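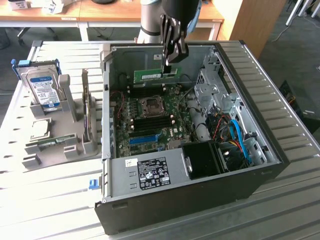
Old office desktops: worth keeping alive?
Started by gurel_street, September 8, 2019

gurel_street
My brother-in-law's accounting office is moving across town and he has offered me 22 retired desktops, free, provided I make them disappear by the end of the month. I have a garage, a station wagon and a wife who has not been told. The plan is to clean them up, put in more memory and a cheap solid-state drive, and sell them to people who need something for email and homework. Is there any life left in this idea, or am I about to become the owner of a very heavy wall?

slowfan
Did this for two winters. The machines are fine. The customers are where you lose the will to live. I sold a tower to a man who called me every Sunday until February about his printer. I did not sell him the printer.

Balakrishnan K
Depends what they are. If they take an ordinary drive and an ordinary power supply, good. If the maker used its own odd-shaped power supply, you'll spend more on one replacement than you get for the computer. Open one before you say yes to all of them.

gurel_street
Opened two. Regular power supply in both, and enough dust to knit with. One has 4 GB of memory and the other has none at all, so somebody got there first.

Pindetti
Somebody always gets there first. When our place cleared out, the memory was gone before the farewell cake was.

I'll be the grump. A ten-year-old tower eats power all day to do what a tablet does. You aren't saving the planet, you're moving its garbage into a teenager's bedroom.

slowfan
The tablet also had to be made, Pindetti. Out of stuff. In a factory.

Pindetti
And the teenager already owns one. That's my point.

Zihan T
Not every teenager does. I teach eighth grade and I have kids typing essays on a phone with a cracked screen. A real keyboard and a desk to put it on would do more for them than any app the district has bought. I would take six tomorrow and I promise not to call about printers.

Balakrishnan K
Seconded on the keyboards. Check whether the office is throwing those in. Also mice, and power cords, which vanish the moment you need one.

gurel_street
Keyboards yes, mice yes, cords in one enormous knot. He calls it "a bundle."

What about the old drives? It's an accounting office. I assume I shouldn't be looking at anybody's taxes.

slowfan
Make him keep the drives. Don't wipe them for him, don't store them, don't touch them. If a client's records turn up somewhere, you want to be the guy who never had them.

Pindetti
For once I agree with slowfan. I'd get it in writing too, brother-in-law or no brother-in-law.

Ivar_F
If you're buying memory used, match the type to the board before you pay. I have a drawer of sticks that fit nothing I own. I open it sometimes to stay humble.

gurel_street
OK. He keeps the drives, Zihan gets her six, and I take eight for myself and see how it goes. The rest can go to the county recycling day.

My wife has now been told. She would like it known that the number is eight.

slowfan
It's never eight.

Zihan T
Sent you a message about pickup. I can bring a van on Thursday after school if somebody helps me with the knot.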